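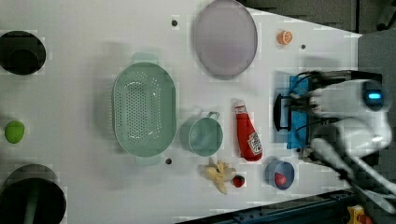 *Figure 8. Colander, cup, plate and bowl on the white table.*

### 4.2 Setting out the Zutico kitchen pieces

Please read this section before you put the pieces on the table for the first time. It is valid for the tables in the Vusovville and Doucette rooms.

1. Wipe the table top with a damp cloth and let it dry completely.
2. Put the colander down first, with its two handles pointing to the front and the back of the table. It is the piece which needs the most place.
3. Set the cup beside the colander, with the opening up. Leave enough room that a hand can reach the small loop handle.
4. Lay the plate flat. It must not rest on the rim of another piece.
5. Place the dark bowl and the pot on the other side of the colander. A utensil may stay inside the pot.
6. Put the green fruit between the bowl and the pot. It rolls easily, so release it slowly.

> **Note:** The colander and the cup have a similar green colour. When you write in the log sheet, please use the name of the piece and never "the green one".

> **Caution:** Do not stack the cup inside the colander for storage. The handle can scratch the inner wall.

**After use**

7. Wash the pieces by hand in warm water. For the colander, use the soft brush from the Flurkeck box and go through the holes from both sides.
8. Dry everything before it goes back on the shelf. The full box must not weigh over 29 kg.

If a piece is chipped, take it out of the set and write it on page 2 of the log sheet. Replacement pieces are ordered through Venkatesh Namboodiri.

Section last changed: April 18, 2021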